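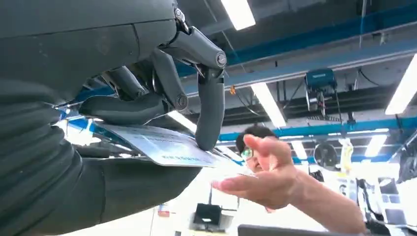 Is there really a right way to keep loose cards?

Desmond Van Dusen thinks so, and I went to Trorstead's unit doubting it. He has been sorting, weighing and posting single cards there for seven years, and he speaks about trays the way other people speak about wine. I own a shoebox. My cards are in the shoebox. I have never felt the lack of anything else.

"You've never had to find one in a hurry," he said, before I had taken my coat off.

The unit has an exposed ceiling and the feel of a workshop. Work goes on at a table with a light wood-grain top, where there is an open cardboard box, a flat electronic scale and a laptop. I asked whether he really needed a scale for something as thin as a playing card. He said the scale was for the post and for very little else.

"People think we weigh them to catch fakes. You'd need a much finer scale than ours, and you'd still be guessing. We weigh the parcel. If we get the postage wrong by one band it's 90 pence, and on a cheap card that's the whole profit gone."

That was the first thing he said that I believed straight away.

The second was about edges. Van Dusen holds that most damage to a card is done in handling, at the moment someone digs a nail under it to lift it from a flat surface. He wants every card picked up by its two faces or its long sides, and passed from hand to hand without being put down in between. I said this sounded like a rule for people with time to spare. He said he had bought a collection of 2,000 cards from a man who stacked them flat on a glass shelf, and that he had turned down 631 of them for chipped corners.

Could the man have chipped them some other way? "He could," Van Dusen said. "I wasn't there."

Then we got on to the trays. Trorstead uses compartment organisers with a brown wood-grain finish, and cards are lowered in from above. The firm also sells a plastic one called the Abera, at a price I thought was cheeky for a box with walls in it. I wondered aloud if a compartment does anything for a card that a rubber band and a bit of paper wouldn't.
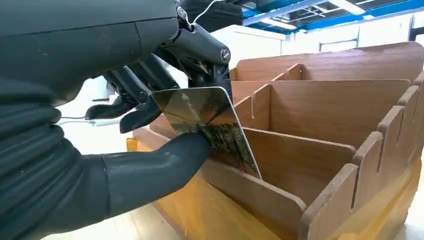 Rubber bands, Van Dusen replied, are the worst thing ever to happen to cards, and he would sooner see them kept in a bread bin. A band bites into the outer two and bows the rest. A compartment at least lets them lean. He admitted that leaning is bad too if it goes on for months, and that a half-full compartment is worse than a full one.

So the trays only work if you keep buying cards to fill them?

"Or you put a bit of folded card in as a spacer. We don't charge for that."

I pressed him on gloss. Glossy cards slide against each other, show every fingerprint and are the ones buyers complain about. He sleeves anything dark and glossy and leaves the rest alone. Asked how much difference a sleeve makes, he said "some", and when I asked for a figure he wouldn't give one. I liked him better for it. The Fano sets, which come with a matt finish, he doesn't sleeve at all, and he says nobody has sent one back over it. I have only his word there.

He was less convincing on Clerka, the stock list Trorstead keeps on its computers. Every card is supposed to go into it before it goes into a box. How often does the list match the tray? "Most weeks." And the other weeks? "We look for it."

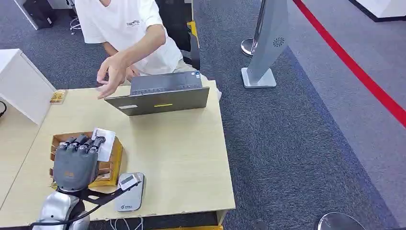 What he would tell someone with a shoebox

Throw away the bands. Stand the cards up. Put the box somewhere that doesn't get the sun, and don't fill it so tightly that you have to pull.

"And if you're posting one, put it between two stiff pieces and tape the stiff pieces, never the card. I shouldn't have to say that, but I open the parcels."

I asked if I should buy an Abera. He looked at me for a while and wanted to know how many cards I had and whether any were worth more than a sandwich. I told him I didn't think so.

"Keep the shoebox, then," he said.

I have stood the cards up since. Two of them were stuck together, and I can't say how long they had been like that.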